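Le coin des sacs, atelier Cilska
Galerie, avril

Le local Cilska sert à la fois d'atelier et de réserve. Les déchets y sont surtout des chutes, des emballages et du papier. Pendant longtemps, chacun jetait où il pouvait et les sacs de rechange traînaient dans un tiroir à l'autre bout de la pièce. Depuis le réaménagement d'avril, tout ce qui concerne les poubelles est regroupé au pied d'un grand panneau blanc, côté moquette.
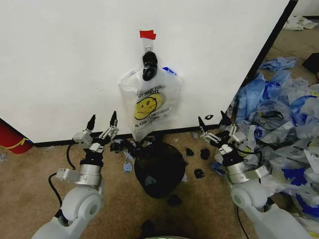 Le point d'accroche

Sac plastique blanc translucide, accroché au panneau par une pince noire, sous un morceau de ruban rouge. Smiley jaune et « THANK YOU » à l'envers : on lit l'impression par transparence. La poubelle ronde noire est posée au sol, juste en dessous.

Le panneau descend jusqu'à une plinthe noire. Nous avions d'abord pensé y visser un crochet, mais la cloison appartient au bâtiment Sadon et le règlement interdit de percer. Le ruban se retire sans laisser de marque, à condition de tirer lentement et vers le bas. Nous le remplaçons tous les 17 jours, au moment de l'inventaire.

Le changement de sac

Le sac se change le lundi matin et chaque fois que le contenu arrive à une main du bord. On le sort de la poubelle en tenant l'ouverture des deux côtés, on tasse un peu, puis on noue les anses. Les sacs de courses conviennent bien à cette taille de poubelle. Les sacs de 66 litres achetés l'an dernier chez Eichhorn étaient beaucoup trop grands : ils plissaient au fond et retombaient sur la moquette. Il en reste un rouleau entamé, réservé au grand bac de la cour.
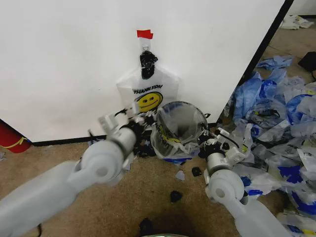

Pour le sac neuf, l'ordre est le suivant : ouvrir complètement, passer la main à l'intérieur pour décoller le fond, descendre le sac dans la poubelle, rabattre le bord vers l'extérieur. Si le rabat est trop court, le sac glisse dès qu'on y met quelque chose de lourd. Il faut compter une bonne largeur de main tout autour.

Le stock

Au dernier inventaire, nous avions 661 sacs récupérés, pliés à plat dans 2 cartons sous l'étagère du fond. Les sacs percés partent directement avec les plastiques souples. Ceux qui portent une étiquette collée sont mis à part, car la colle attrape la poussière et les plis ne tiennent pas. 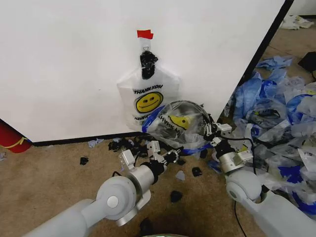 Les anses doivent rester du même côté au moment du pliage, sinon la pile penche et finit par tomber derrière le carton. On plie en trois dans la longueur, puis en deux, sans nouer. Les nœuds prennent de la place et se défont mal.

Les sacs propres peuvent être déposés à l'entrée du local, dans la caisse marquée Gosilo, le lundi de 9 h à midi. Merci de vider les tickets de caisse et les miettes avant.

Prochaine série de photos : l'évier et le rangement des produits d'entretien.

Retour à la liste des galeries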